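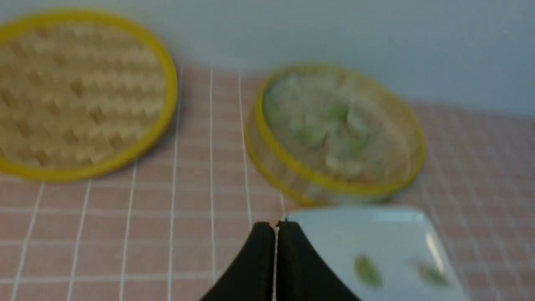 Skanent Press Office

Grultano to open steamed food hall in Flukavard

Skanent confirmed today that Grultano, its dumpling and tea house business, will open a food hall in the former Isaksson mill, Flukavard, in February. The site covers 2000 square metres and will create 60 jobs - most of them full time.

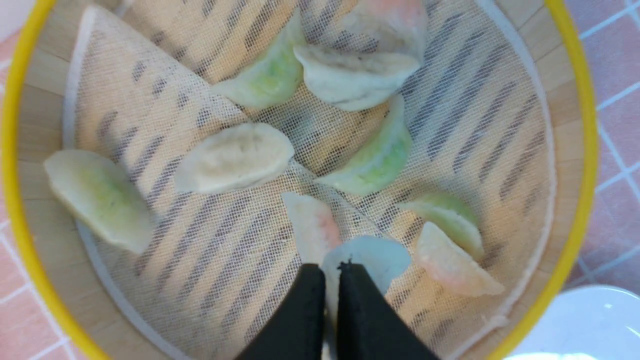
The hall will seat 375 guests and open daily from 7 am. Recruitment for kitchen and front-of-house posts is under way, with training provided on site. Applications should be sent to the Skanent office in Flukavard.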